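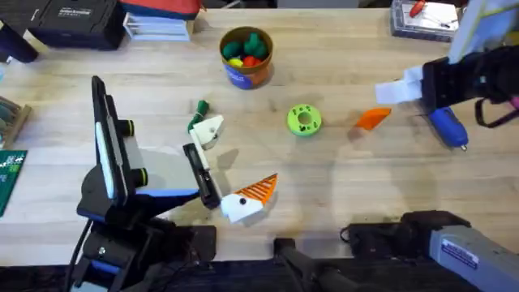 Where do you keep small toy pieces when they have no box?

In a paper cup, if the pieces are few and the cup is strong. I have tried tins, bags and one drawer, and I always come back to the cup.

I must explain how I came to have an opinion on this. In December 2019 Dineo Chauke gave me a bag of small printed toys and parts of toys, which she had collected over a long time at Tovamar. She wanted the bag back, but not the contents. Inside were 67 pieces, and I know this number only because she wrote it on the bag with a marker. Many were broken. Some I could not recognize at all, and I still cannot.

My first idea was a tin. A tin is beautiful on a shelf, but it is loud, and each time you look for a small thing you must pour everything out. My second idea was clear bags, one for each color. This worked for two evenings. Then I could not decide where to put a piece that is white and orange, and I stopped.

The cup came by accident. I had finished my coffee, I rinsed the cup and left it upside down until the next day, and then I put the green pieces in it. After them went a yellow one and a red one. It looked so cheerful that I did not want to take them out again.

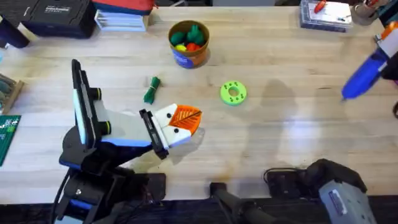 Green, yellow and red in the cup, with the green cord on the table nearby.

My rules for the cup are simple. It stands near the back of the table, where my sleeve does not reach it. I fill it only to the rim. Flat things stay outside, because they lie across the top and hide the rest — a ring is the worst for this. Cord also stays outside. I tie it in a small bundle and put it down next to the cup, and when I need it I do not have to pull it out from between the other pieces.

Yaroslav Dovhaniuk thinks that I should buy a proper organizer. He has one from Flimero with many small drawers, and he is very proud of it. I asked him in which drawer he keeps his spare wheels, and he opened 4 of them before he found one wheel. I said nothing, but I was happy for the rest of the day. 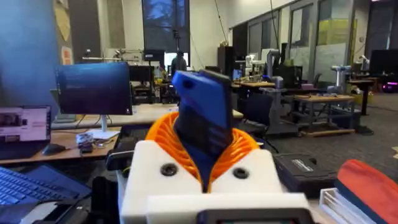

The other question is what to do with the pieces I like most. The white and orange ones have little black eyes, and it feels a bit rude to put them in a cup with their face down. For now they lie on the wood, where I see them when I sit down. In January I would like to make a low shelf for them, from a thin board that was left from another job. If it comes out straight, I will show it on this page. If not, I will need a second cup, and for that I must drink one more coffee.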